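Adults Wanted for a Paid Nutrition Study on Meal Timing and Blood Sugar
Nadgate Center for Diet and Metabolism
Genari Building, second floor

The Nadgate Center for Diet and Metabolism is seeking adults to take part in a 12-week study of meal timing. Enrollment opens in October and will remain open until all places are filled. 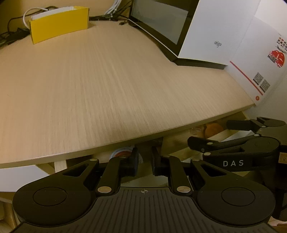
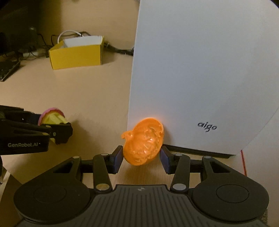

Both pictures: wood-grain tabletops at the Center.

Purpose of the study

The Bradier Meal Timing Study will examine whether the hour at which the largest meal of the day is eaten has any effect on blood sugar, hunger and sleep in adults who are otherwise in good health. Participants will eat the same kinds of food in the same amounts throughout the study. Only the schedule will change. The study is not a weight loss program, and participants should not enroll with the expectation of losing weight.

A total of 40 participants will be enrolled. Each will be assigned by chance to one of two groups. The early group will eat its largest meal before 1 p.m. The late group will eat its largest meal after 6 p.m. Participants may not choose their group or change groups once the study has begun.

Who may apply

Applicants must be between 25 and 60 years of age, must be able to read and speak English, and must live within reasonable travel distance of Nadgate. They must have kept a stable body weight for the past three months and must ordinarily eat at least two meals a day.

Applicants may not take part if any of the following applies:

Diagnosis of type 1 or type 2 diabetes
Current or past treatment for an eating disorder
Pregnancy, nursing, or plans to become pregnant during the study period
Regular night shift work
Use of insulin, steroids or prescription weight loss medicine
Food allergies that would prevent the applicant from eating the study meals, including allergies to milk, eggs, wheat, soy or tree nuts
Participation in another diet or drug study within the past 60 days

Persons who follow a vegetarian diet are welcome to apply. The study kitchen is unable to prepare vegan, kosher or halal meals at this time.

What participation involves

Screening visit. Applicants who appear eligible after the telephone interview will be invited to a screening visit lasting two hours. Height, weight, waist size and blood pressure will be measured, and a small blood sample will be drawn. Applicants must not eat or drink anything other than water for ten hours before this visit.

Weeks 1 and 2. Participants will continue to eat as they usually do and will record all food and drink in a paper diary. A small glucose sensor will be worn on the back of the upper arm. Staff will apply the sensor and explain its care.

Weeks 3 through 10. Lunches and dinners will be supplied by the study kitchen, which is operated for the Center by Rinaldi Food Service. Meals are to be picked up twice a week between 4 and 7 p.m. and kept refrigerated at home. Participants will prepare their own breakfasts from a printed list. The largest meal of the day will supply 900 calories, with smaller meals adjusted to each participant's energy needs. Coffee and tea without sugar are allowed at any hour. Alcohol is limited to two drinks per week and must be recorded.

Weeks 11 and 12. Participants will return to their usual eating pattern and will complete a second paper diary. A final visit, which repeats the measurements made at screening, will take place at the end of week 12.

Four clinic visits are required in addition to screening. Visits are held on weekday mornings, and a limited number of Saturday appointments are available. Applicants who will be away from home for more than five days in a row during weeks 3 through 10 are asked to wait for a later enrollment period.

Payment

Participants who complete all study visits will receive $1,000. Those who leave early will be paid for the portion they have completed, according to the schedule given in the consent form. There is no charge for study meals, laboratory tests or sensors. Parking behind the Genari Building is free during visits. Payment is made by check after the final visit and may be considered taxable income.

Risks and benefits

Drawing blood may cause brief pain, bruising or lightheadedness. The sensor adhesive may irritate the skin. Some participants may feel hungry or have trouble sleeping while they adjust to the new schedule. Participants may not benefit directly from the study. Each will receive a copy of his or her own laboratory results, which may be shared with a personal doctor.

Participation is voluntary. A participant may leave at any time, without giving a reason, and without any effect on present or future care at the Center.

Privacy

Study records are stored under a code number. Names and contact details are kept in a separate locked file and will not appear in any report. Information collected from applicants who are found not to be eligible will be destroyed within 90 days of the decision.

How to apply

Interest forms are available at the Center's front desk and on the studies page of the Center's website. The form asks for age, usual meal times, current medicines and a daytime telephone number. Completed forms may be submitted online or returned to the front desk in a sealed envelope marked Bradier Study.

Staff will contact applicants by telephone within ten working days. The interview takes 15 minutes. Applicants should have the names and doses of all medicines and supplements at hand when they are called.

Only one member of a household may enroll. Employees of the Center and of Rinaldi Food Service, and members of their immediate families, are not eligible.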